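Home News Opinion Projects Archive Contact

A fault that is not written down will be found again by someone else. The Dodeck program learned this at modest cost, and its account deserves a wider reading among those who record household handling tasks.
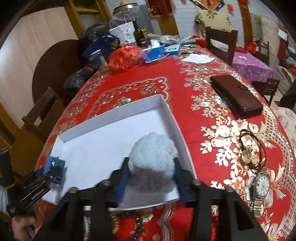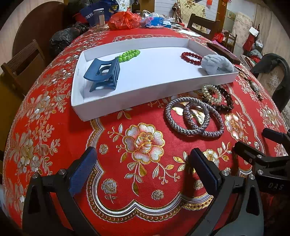 Small goods and a hand-held gripper on a round table with a red cloth.

Sum-yee Pan

Jun 28, 2021

In the spring the program set aside 74 of its 579 sorting recordings. The width reading of the gripper had drifted, so that the log showed the fingers closed when they still stood apart. On a rigid object such an error is easily caught. On plush, or on a fabric hair tie, it passes for an ordinary soft grasp, and the reviewers at Taditness accepted it as one for 4 weeks.

The loss of the recordings is a minor matter. My concern is with the fault notice. An operator had reported the drift on the second day, and the report was filed as a comment on comfort of use. Under the Ulero procedure, a comment of that class does not stop work.

I hold that any operator should be able to stop a session on suspicion alone. The objection raised by the Huang office is that output would fall. It may. A machine trained on false finger widths could later press too hard on something fragile, or on a hand, and the saving would then look very small.

The procedure is due for review in October. The review should remove the comfort class entirely and require a width check against a gauge block before each session. It should also name one person who must answer every fault report in writing. The present text names a department.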